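# «El suelo se recoge primero»

Sheena Halliday lleva la limpieza y el orden de los pisos que gestiona Etside, una empresa pequeña de alquiler por temporadas. Son 30 viviendas repartidas entre dos barrios, y en septiembre casi todas cambian de inquilino. La entrevista se hace en la cocina de una de ellas, con la nevera abierta y desenchufada.

Empezó en el oficio por una sustitución de dos semanas. Antes había trabajado en el almacén de Vogler preparando pedidos, y dice que de allí le quedó la costumbre de no dar un paso sin llevar algo en la mano. «Si voy al fondo del pasillo, me llevo lo que sea del fondo del pasillo. Si vuelvo vacía, he hecho medio viaje».

Le pregunto por dónde se empieza en una casa desordenada. Contesta sin pensarlo: por el suelo. «La gente empieza por la mesa, porque la tiene a la altura de los ojos. Pero luego vas cargada, pisas algo y lo arrastras a la otra habitación. El suelo se recoge primero, aunque sean cuatro papeles».

Los papeles arrugados le ocupan más tiempo del que parece. No los tira sin mirar. Una vez desdobló uno y era el justificante de una fianza; desde entonces los alisa todos antes de echarlos a la bolsa. «Son unos segundos. El inquilino que llama a los tres días preguntando por un recibo me quita una mañana».

También tiene opinión sobre los suelos. Prefiere la baldosa brillante a la mate, aunque la brillante enseñe las marcas de la fregona. «En una baldosa clara el polvo se esconde, pero un papel blanco lo ves por el brillo, según por dónde entre la luz. Yo me agacho en la puerta y miro de lado».

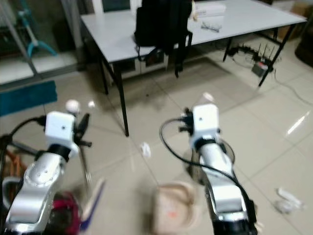

*Papeles arrugados sobre la baldosa beige.*

Con los recipientes redondos es menos estricta. Un cuenco o una bandeja le sirven para juntar lo pequeño mientras trabaja, y solo al final decide dónde va cada cosa. Ruairi Gunn, su compañero de turno, hace lo contrario: clasifica desde el principio, con una bolsa para cada cosa. «Él acaba con la casa muy ordenada y el pasillo lleno de bolsas», dice Halliday. Gunn, que está limpiando el horno, responde desde dentro que tarda lo mismo que ella.

Discuten más por los productos. Él compra el limpiador Bollureo en garrafa y ella friega con agua caliente y un chorro de vinagre, salvo en el baño del piso de la calle Matia, que tiene mármol. «Ahí ni vinagre ni nada ácido. Jabón neutro y secar».

Lo olvidado va a una caja con el número del piso y se guarda hasta 100 días. En la oficina llevan la lista en un cuaderno. La última entrada era la 157, un paraguas sin funda. Lo que más se reclama son los cargadores; la ropa, casi nunca.

¿Y en su casa? Halliday dice que recoge los domingos por costumbre y que entre semana deja los zapatos en la entrada. Se levanta para comprobar si la goma de la nevera se ha secado. Todavía no. Deja la puerta sujeta con un trapo doblado y le pide a Gunn que, cuando termine con el horno, baje el vidrio.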